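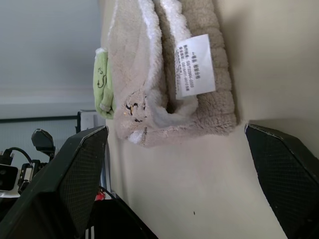 Yanti Yeoh asked me in July whether a robot could ever learn to handle a towel without making a mess of it, and whether we'd still be answering the phone a year after selling her one. Fair questions! I've been trying to build Wulmont around them ever since.

So, hi. We're a small shop (four of us, plus a kettle that works harder than anyone) and we make Marty, a gripper kit for soft stuff: towels, cloths, anything that flops. You get two textured fingers, a wrist camera, the mounting bits and our Tuvlow software, which lets you show the arm a grasp and then fix it when it goes wrong. It will go wrong at first. Mine dropped the same washcloth 13 times before lunch.

I started out repairing laundry machines at Flanimetti and got hooked on fabric there, because it never sits the same way twice. I still test most kits myself, 200 grasps each, before they go in the box.

We take visitors at the workshop, so come and try one. Bring your own towel if you like, the fluffier the better!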